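Open day at Pluslow

So I finally got to the Pluslow open day! I'd been meaning to go since July, when my friend Nantana Meesuk sent me the sign-up page, and then I forgot, and then I nearly forgot again. Ticket number 151, if you please.

The place is tucked behind the Gillari building and I walked past it twice. Inside it's all grey carpet and people with lanyards. The first talk was about a warehouse arm they call Rashti, and I'll admit I drifted off a bit (too many slides, not enough robot), but the coffee was good and the chap giving it was lovely when I asked him a very basic question afterwards.

What I really liked was the hand-held gripper demo. You hold one in each hand, a bit like giant tweezers with a handle, and pick things up and move them about, and the recordings are used to teach a robot to do the same job. Nantana told me they'd saved 2580 goes before the doors opened and wanted to reach 2795 by teatime. That is a lot of picking up!
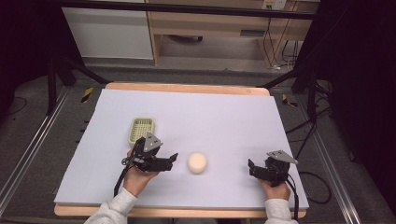

Two grippers, one ball, and the little green basket up in the corner.

I had nine tries myself. My left hand is hopeless, and I kept wanting to put the things down and use my fingers. The Zistton stand was next door and had free pens, so I came home with four. They're running another day in the spring and I've already put my name down.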